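Jasenska Opens Marker Return and Refill Service in Ilinwood

ILINWOOD, January 31, 2025 - Jasenska, a supplier of writing and marking products to schools and offices, has opened a return and refill service for highlighters and whiteboard markers. The service is based at the company's Ilinwood warehouse and replaces the mail-in program, which closes to new entries at the end of February.

Scope of the service

The service accepts 19 marker types, 17 of which can be refilled. The remaining two have sealed barrels and are sorted for material recovery. Caps are accepted with or without the matching barrel. Pens with metal clips, paint markers and correction fluid are not accepted at this stage.

Customers order a Pelleo return box through their existing account. Each box has separate sections for water-based and alcohol-based products, and the two must not be mixed. A full box is closed with the supplied strip and handed to the driver at the next scheduled delivery. Mixed boxes will be sent back unopened at the customer's cost.

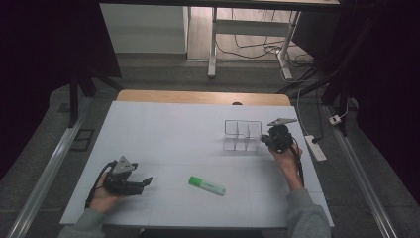

Highlighter marker, green, with cap on.
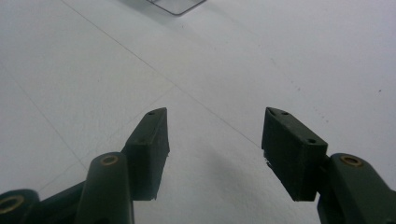
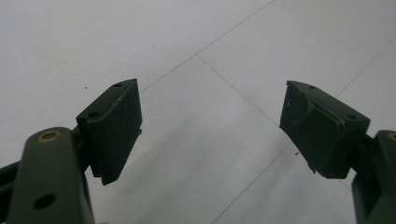 Inspection and refill

Returned markers are checked for tip wear, barrel cracks and cap fit. A marker that fails the tip check receives a new tip before refill. A marker that fails on the barrel or cap is taken apart and sorted by material. Refilled markers rest tip down for four hours, then tip up for two, and are test-marked on coated and uncoated paper before packing.

Turnaround is about 17 working days from pickup. Refilled stock is not matched to the customer who returned it - credit is issued by count and type.

Availability

Return boxes can be ordered now by account holders on the Ilinwood and Sebastian delivery routes. Other routes will be added once box stock allows. Boxes already in use under the mail-in program remain valid until they are full, but should be labeled with the account number on the short side.

Contact

Jasenska Customer Desk, Returns and Refill, Ilinwood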